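The Handover

The kit came to Garham in two grey cases, and Radosław Krajewska carried both of them up the stairs himself because he didn't want to wait for the lift.

"It's here!" he said to the whole room, which at that hour was Ferhat Akyol and a radiator.

Ferhat had a mouthful of toast. He waved him over to the long desk and pushed a heap of cables to one side with his elbow, and they slid straight back again.

They had been asked to review the thing. Radosław wrote a newsletter called Hosia, which went out to 2698 people who liked machines that did housework, or liked the idea of them. He had tried the window crawlers and the lawn crawlers and a cupboard that was meant to sort your tins by date. Most of it he had sent back with a polite note. But this one he had wanted since the summer, when a firm called Imrie had put out a small plain page with no music on it, saying that they would lend you a pair of hand-held grippers, you would do your chores with them, and a robot would be taught from what your hands had done. You picked the chore. They did the teaching. At the end you got to see the arm in Oltthorpe have a go at it.

"So you're the robot," Ferhat said.

"I'm the teacher."

"You're holding the robot's hands for it."

"Well, yes," said Radosław, and he was so pleased with this that he wrote it down.

He had picked folding. His grandmother had run a laundry, and when he was nine she had stood him on a crate and shown him how to take a cloth by two corners and let the weight of it do the work. She never said much about it. She took his wrists and moved them, and after a while she let go. He had thought about that on and off all his life, and when he read the Imrie page he thought about it again, quite hard, on a bus.

The first hour was terrible. He had supposed that a gripper would be like a pair of kitchen tongs, and in a way it was, except that you forgot how much your fingertips had been telling you. He kept pinching two layers when he meant to have one. He dropped the cloth, he said sorry to the cloth, he picked it up by the middle.

"Slower," said Ferhat, who had the booklet.

"Does it say slower?"

"It says 'at a pace you find natural'. I'm saying slower."

And slower was lovely, it really was! Something happened after the first forty minutes or so (he put this in the review later, with two exclamation marks, and then took one out). His hands stopped arguing. He found he could slide the lower jaw under a hem and feel it seat itself, through the plastic and up into the handle, a sort of soft click in the palm. The grip was light enough that his arm didn't ache until well after lunch. The booklet was written by someone who had done the job. It told you to drink water, and it told you that the clumsy goes were worth keeping, so long as you carried on and put things right, as the arm would be clumsy too and would need to know what came next.

He read that page out loud twice.

"The clumsy goes are worth keeping," said Ferhat. "Put that on a mug."

There were things he didn't like, and he made himself note them. The cable always wanted to be on the other side of you. The case had no slot for the charger, so it rattled. And the count of folds, when you sent it off each evening, took so long to come back that you lay in bed wondering if you'd spent the day waving your arms about for no reason. On the first night it came back as 244. He lay there grinning in the dark. On the second night it was 544, all told, and by the end of the third day it was 831, and Imrie sent a short message to say that was plenty, thank you, and would he like to come to Oltthorpe in December and meet his pupil.

He asked if he could do one more afternoon.

They said of course.

He couldn't have told you why he wanted it. It was only that he had found out something on the third day, close to the end, about the last turn of the fold. He had been doing it as he'd always done it, with a little lift and a pause, and he had seen that the pause was hers. He did it at the same point each time. He hadn't known he had it. Somewhere in all those folds the pause was there again and again, and soon there'd be an arm in another town that lifted a cloth and waited a moment before laying it down, and not one of the engineers would know who it had got that from.

He didn't tell Ferhat straight away. He put on the black shirt he'd worn for luck on the first day and took up the grippers.

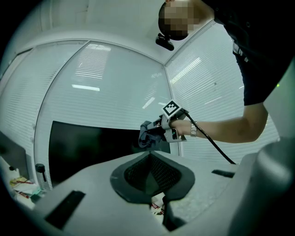
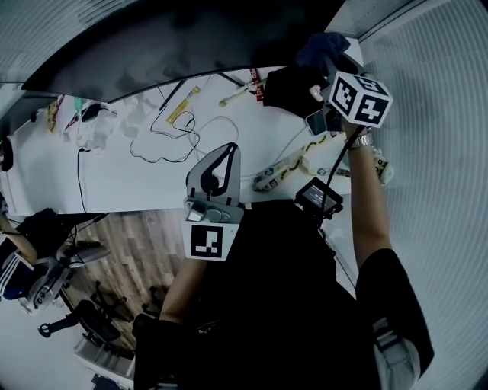 Oltthorpe

The arm was smaller than he'd expected, and it was in a room that smelled of paint. A woman from Imrie shook his hand and then Ferhat's, and asked whether the train had been all right. She put a navy cloth down in front of the machine, anyhow, in a lump.

It took the arm three tries to find a corner. Radosław leaned in so far that Ferhat took hold of the back of his coat.

"Go on," he told it. "You've got it. Under the hem. Go on!"

It got under the hem. It brought one side across, rather crooked, and let go, and went back for the other. Then it raised the edge a few inches off the table and stopped.

"Ah, it does that," said the woman. "Every time. We thought it was a fault at first and we were going to trim it out, but it folds worse without it. We've no idea where it comes from."

The cloth hung there. Radosław found that he was holding his own hands out in front of him, about a foot apart, with nothing in them.

"Don't trim it," he said.

The arm laid the cloth down.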